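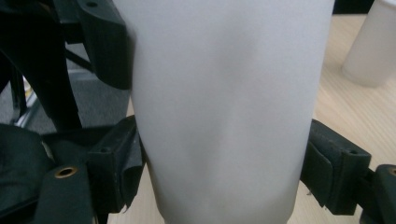 首页　专题　制造　人物　订阅

教机械手拿纸杯

阅读时间：9分钟

下午三点以后，Stivau的采集间里话就少了。上午大家还会聊几句，到这个时候，屋里主要是杯子碰桌面的声音，以及隔一会儿有人说一句“下一条”。

Stivau是一家做桌面作业机械手的小公司，目前的主要项目叫Avotden，目标是让一对机械手在茶水间和小型餐饮后厨里做些零碎活：取杯、摆杯、把用过的器皿归位。这些动作没有用程序一步步写出来，靠的是人先做，机器再学。人手里握着夹爪，把一件事从头做到尾，夹爪的位置、开合和画面同步存下来，就成了一条示范。示范攒够了，拿去训练模型，再放到机械臂上试。

负责采集的是Marta Vakulenko。她以前在一家包装厂做过工艺，来这里之后先当了半年操作员，后来才开始管排班和任务设计。她到现在每周还要自己上桌录几段，理由很实际：任务说明是她写的，写得别扭，只有自己握着夹爪时才会发现。

“说明上写‘把杯子放稳’，五个人有五种放法。”她说，“有人放下就松，有人松之前往下压一压。模型两种都学，学完就在中间犹豫。”

后来说明改成了“杯底接触桌面后停顿，再张开”。停多久没有写，由操作员自己掌握，但不能省。

一批任务通常以200条为一组。一组录完，先由另一名操作员回看，挑出不能用的，再补录。什么算不能用，规则改过好几次。最早的标准很严，碰倒杯子的全部删掉。训练出来的模型在顺利时动作很漂亮，杯子一歪就不知道怎么办，夹爪悬在半空不动。从那以后，碰倒了又扶起来的示范都留着，单独打一个标签。现在要删的主要是两类：一类是操作员中途改了主意，动作没有目的地晃了一段；另一类是画面里夹爪把物体完全挡住，连回看的人都说不清发生了什么。

容器的选择也有讲究。磨砂的白色筒状容器表面没有花纹，光打上去只有很淡的明暗，从夹爪上的相机看过去，边缘很容易和浅色桌面混在一起。Vakulenko把这类东西叫“难认的”，排任务时有意多排。带图案的杯子反而录得少，她的看法是那种东西模型学得快，多录浪费人工。

纸杯的麻烦在另一头。它好认，但软。夹紧了杯壁会瘪，夹松了会滑；套在一起的时候，上面一只和下面一只贴得很紧，取一只常常带出两只。人用手指捻一下就能分开，夹爪做不了这个动作，只能靠两只手配合：一边固定，一边取。操作员刚开始录双手任务时都嫌慢，总想用一只手解决，说明里于是加了一条，分杯时两侧夹爪都要参与。 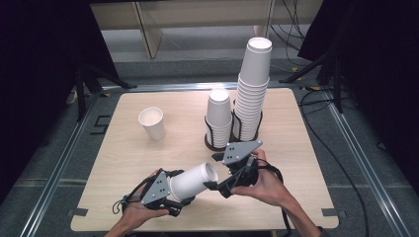 双手任务比单手任务累，主要累在手腕。夹爪本身有重量，后面还拖着线，录久了手会不自觉地往下沉，动作也跟着变形。公司的规定是连续录制不超过30分钟，到点换人。换下来的人去回看别人的录像，手可以歇着，眼睛歇不了。有操作员提过，希望回看和休息分开算，这件事八月里讨论过，目前的办法是每次换人之后先空出一小段，什么都不做，然后再坐到屏幕前。

线的走向也专门试过。早先没有人在意，线从哪边垂下去都行，结果有几组数据里，操作员为了躲线，右手总要先往外绕一下。模型把绕的那一下也学了进去，机械臂上根本没有那根线，它照样绕。团队花了两天才找到原因。

“它学得很老实。”Vakulenko说，“你做了什么它就学什么，你为什么那么做它不知道。”

同样的问题也出现在桌面布置上。如果杯子总放在同一个位置，模型会记住位置，不看杯子。所以每录几条就要挪动一次，高的一摞和矮的一摞换着放，单只的杯子有时立在左边，有时靠近操作员。挪多少由操作员决定，但人也有习惯，嘴上说随便放，放来放去还是那几个地方。Stivau试过用软件随机给出位置，操作员照着摆，准确是准确了，每条之间的间隔长了不少。最后采取的是折中办法：每组的前一部分按软件给的位置摆，后面交给人。

数据录完后要过一道对时。夹爪上的画面和从高处看下来的画面必须对得上，差一点点，模型看到的就是夹爪已经合拢、杯子还没有被碰到。这项工作由一家叫Hegarty的外包公司做过一阵，后来收了回来。原因并不复杂，对时出错时，外包方只能把整条标成坏的退回，而坐在采集间里的人往往记得那一条当时发生了什么，改一下就能用。

至于效果，团队说得比较谨慎。最近一次内部测试里，在没有见过的桌子上从一摞杯子里取出单只杯子，成功率是65%。失败的大部分是一次带出了两只。再往上提，是继续加数据，还是改夹爪内侧的材料，内部有不同意见。做硬件的同事倾向于改材料，认为摩擦合适了，很多问题自然会消失。Vakulenko不反对，但她提醒，材料一换，手感就变，已经录好的示范有多少还能用，要重新算。

她更想做的是把新手的数据单独拿出来研究。按一般的想法，熟练操作员的示范质量高，应该多用。可她翻录像时注意到，新手在最初一两天里会做很多熟手不做的动作，比如先轻轻碰一下杯沿，确认位置再夹。熟手早把这一步省了。机器的手感远不如人，那一下试探对它也许有用。她从不同操作员入职第一周的录像里挑了一批，准备训练一个对照版本，和现有的比一比。

这个对照版本会先在Ernmont试。Ernmont是一家连锁咖啡店，愿意在一间门店打烊后借出吧台，让机械臂练习摆杯。店里的灯光偏黄，台面是深色石材，跟采集间的条件差得很远。店方只提了一个要求，早上开门之前所有东西必须撤走，台面擦干净。

采集间这边的排班没有因此减少。今年的计划里还有带盖的杯子和把手朝向不同的马克杯，任务说明已经写了初稿，贴在门边，上面有三个操作员用不同颜色的笔改过的痕迹。其中“将把手转向自己”一句被圈了出来，旁边写着：自己是谁？操作员还是机械臂？

Vakulenko把这一句改成了“将把手转向桌子近侧”，又在下面画了一张小图，标出哪一边算近侧。

相关阅读
夹爪内衬用什么料：几种织物和橡胶的比较
打烊之后的吧台：咖啡店里的夜间测试
从包装线到采集间，换行的人怎么说
回看员的一天
软的东西为什么难拿

返回专题　上一篇　下一篇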